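Best way to sort a catch-all bin?
Posted September 25, 2023 in Home & Storage

putby_pete
I have inherited a big grey bin of odds and ends. Building-block plates, tape, boxes with nothing in them, lids to things we no longer own. Every January I tip the lot on the floor, look at it sternly and put it all back. Is there a method, or do I just move house?

Haltik
Throw it out. If you haven't needed it in 3 years you won't.

Csonka
Ignore the above, he says that about everything, including my bicycle.

Don't tip it out. Once it's on the floor you've got the same mess with a bigger footprint, and you're standing in it. Work from the bin. Take out the large light stuff first, boxes mostly, because they take up all the room and are usually full of air. Flatten what flattens. Then anything round, as it will only roll into a corner and sulk.

Building-block plates go in a shallow drawer, studs up, and nowhere near bare feet. I keep mine in one of those Stinetti trays, 4 to a stack.
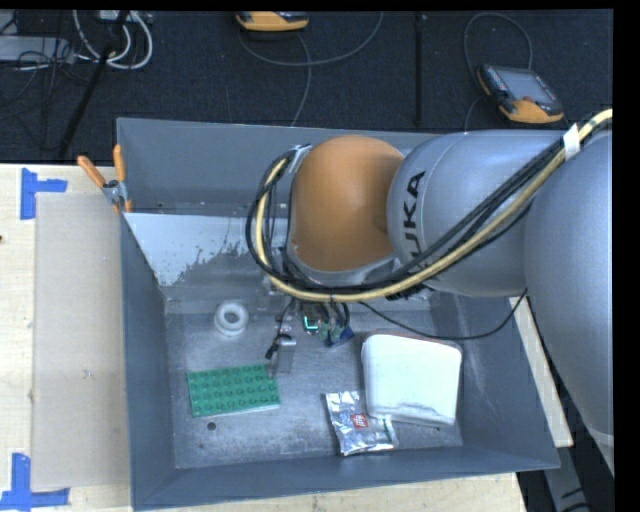

When you're down to a few things and can see the floor of the bin, stop and wipe it. Scuffs in the metal won't come out, so don't spend an evening on them as I did. Whatever's left goes back in only if you can say what it's for out loud without blushing.

putby_pete
Thanks. Got as far as the boxes. One of them had a smaller box in it.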